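Clarnow Counts Its Parking Spaces, Finds Fewer Than It Has Been Selling

Saturday, May 19, 2018

CLARNOW - The city of Clarnow has 139 metered parking spaces downtown. For the past several years it has been issuing permits as though it had a good many more, and this week it put the matter in writing.

The parking survey, released with very little fanfare on the city website under the heading "Other Documents," was ordered in April after a run of complaints from permit holders who had paid to park on Gidey Street and spent most of the winter parking somewhere else. It found that 41 of the spaces listed on the official downtown map do not exist. Some were lost when the sidewalk was widened. Some became a bus stop. One row, behind the old post office, appears to have been drawn on the map in the hope that somebody would later tear down the building standing on it.

The city's statement describes the missing spaces as "legacy inventory." Permit holders who were sold a share of the legacy inventory have been asked to be patient.
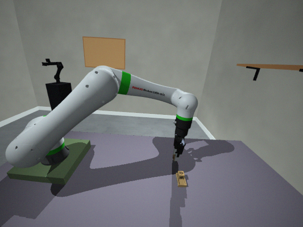

Clarnow's trouble goes back to a decision to stop using a paper map, which was wrong in ways that everyone understood, and switch to a parking management program called Ultuvum, which was supposed to be right. The old map was typed into the new program over one long weekend. The program then did what it was told and offered every space on the list for rent, including the ones under the bus stop.

Drivers noticed fairly quickly. The city noticed later. In between, the parking office answered complaints with a form letter advising residents to arrive earlier in the day, advice that a number of residents followed. They reported that the spaces did not exist at six in the morning either.

The survey itself was carried out on foot, with a clipboard, at a cost of $4000. That is a good deal less than the price of the program, a fact the report mentions on page 5 and does not dwell on.

Merchants along Gidey Street have taken the news calmly. The hardware store has had a hand-lettered sign in its window since the snow melted, offering free directions to the nearest real parking space, which is in front of the competing hardware store. The bakery next door has begun selling a square cookie with a white icing stripe down each side. It sells out before noon, and there is a limit of one to a customer, so it is already a more honest system than the one outside.

The neighboring town of Bomdale, never slow to help, has pointed out in its own newsletter that it has plenty of parking. This is true. It has been true ever since the movie theater closed. Bomdale's newsletter also printed a walking route from its main lot to downtown Clarnow, with the distance left off.

Under the plan now before the city council, holders of permits for spaces that turned out to be sidewalk will get a choice between a refund and a place on the waiting list. The waiting list is kept in Ultuvum. The council put off a vote on the plan at its last meeting after members arrived late, having had trouble finding somewhere to leave their cars.

A second proposal would paint numbers on the pavement so that the spaces on the street can be matched with the spaces on the screen. The parking office called this idea promising and said it would need further study. The public works department said it already owned the paint.
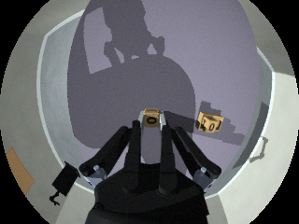

What Permit Holders Should Do

Downtown permits stay valid until the council votes. Tickets written to drivers who parked legally in a space the map had left out will be canceled on request, provided the driver brings the ticket to the parking office in person.

The office is on Gidey Street, next to the bus stop. Visitors are advised to take the bus.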